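Rorness cutting mat, large, green - review
Posted July 2020

I bought this mat in September of last year for cutting fabric and card. It has ended up doing a lot more than that, mostly on the floor, because my table is too small to lay it out flat. It replaced a Presilov mat that had curled at two corners and would not go back.

I have used it most weeks since, so this covers wear as well as first impressions.
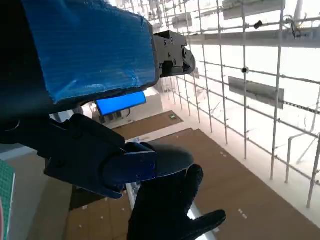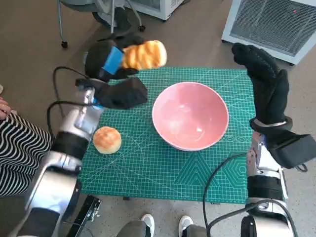

Mohit Joshi wrote to ask whether the mat slides on a hard floor, as his Listeteo one moves every time he leans on a ruler. Mine does not move much. On a speckled hard floor it stays put under normal pressure, and I only have to hold it down when I am making a long cut toward myself. On carpet it is no good, but I would say that of any mat.

The surface is green with a thin white grid, measurements, and some triangles and hexagon outlines. The grid is fine enough to be useful and pale enough that it does not get in the way. I use the hexagons for patchwork. The triangles I have used once or twice. The measurements agree with my steel ruler as far as I can tell.

Self-healing is a generous term for any mat, but light cuts do close up. I went over the same line with a rotary cutter for most of the winter and the groove is hard to feel now. A heavy craft knife is different. I have 2 deep marks from cutting thick board and they are still there. Turn it over for that kind of work.

It also makes a decent ground sheet for other things. A bowl sits level on it, and crumbs from bread or rolls show up well against the green and wipe off with a damp cloth. I would not put food straight on it if you use it for glue or paint. Anything hot should be kept off altogether - my Presilov went wavy under a mug, and I have not tested this one.

The smell was strong when it came out of the tube. I left it by an open window for 3 days and it was gone. It also took that long to lie flat, with books on the corners.

I paid a bit more for it than for the Tomar mat of the same size, which my sister has. Hers is stiffer and the print is already rubbing off in the middle. Mine has faded slightly along one side and is otherwise clear.

Store it flat, under a bed if you have the room. Mine lives behind a wardrobe and has picked up a slight bow, though it settles within an hour of being laid down.

I would buy it again in the same size.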